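Build the hand tool before the arm

Most home automation projects begin with the arm. It is the expensive part and the part that looks like a robot, so it gets ordered first, and the gripper is left for whatever money and patience remain. I think the order should be reversed. In a shared workshop the first thing on the bench should be a gripper with no arm behind it, held in the hand.

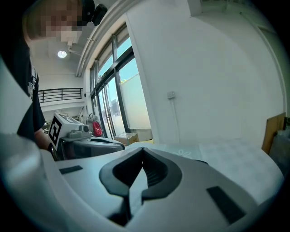 By Ieuan Ellis
Workshop notes, Brombridge
March 25, 2020

The argument is mostly about where errors come from. An arm adds backlash, calibration drift, controller delay and mounting flex. If a grasp fails with all of those present, the log will not say which one was at fault. A person holding the same jaws removes all four. What is left is jaw geometry, pad friction and the quality of the position estimate, and these can be worked on separately.

The usual objection is that a human wrist is too good. It compensates for a bad jaw without the owner noticing, and the bad jaw then gets bolted to a machine that cannot compensate. I accept this as far as it goes. The remedy is to work from the recording and ignore the operator's opinion. If the path towards the object shows three small corrections before the jaws close, the jaw needs work, however easy it felt. Our first pair, which we called Hegyi, felt excellent and recorded badly.

A second objection came from Sioned Vaughan, who has built more of these than I have and who runs the sessions at Prillton. She holds that two hands should be attempted only when one hand is solved. I disagree. Cloth, bags and lids are two-handed jobs, and a housing designed for one hand tends to be too wide to bring close to its partner. We found this out with a shell that had to be printed again, at 24 hours of machine time for the set. Had we tried the pair together on the first evening, we would have seen the collision in a minute.

On markers I am conservative. A printed square tag on a flat face costs nothing, is easily replaced and fails in ways that can be understood. It must be flat, matt and rigidly fixed. Most of the tracking faults I have been asked to look at were a tag on thin card which had started to curl. Ours are checked against a straight edge before each session - a dull job, and one that I would not drop.
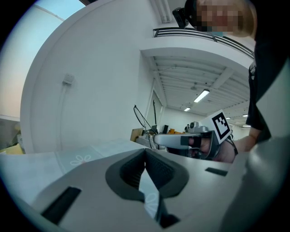
Lighting matters less than people expect, and cable routing more. A cable that drags on the table edge applies a side load, the hand corrects for it, and the correction goes into the data with everything else. Leave slack, and anchor it at the wrist.

There is also the question of how much to record before buying anything further. Our second version, Prania, has 357 recorded grasps, of which I would throw away 30 without argument. The rest were enough to show that the jaw should open to 90 mm and no wider. That figure fixed the finger length, the finger length fixed the payload, and the payload ruled out the arm I had been planning to buy. It would have been on a shelf by June.

Sioned still thinks we should have stayed with one hand until the summer. The drawings for the next jaw are pinned up by the printer, and she has marked her changes on them in red.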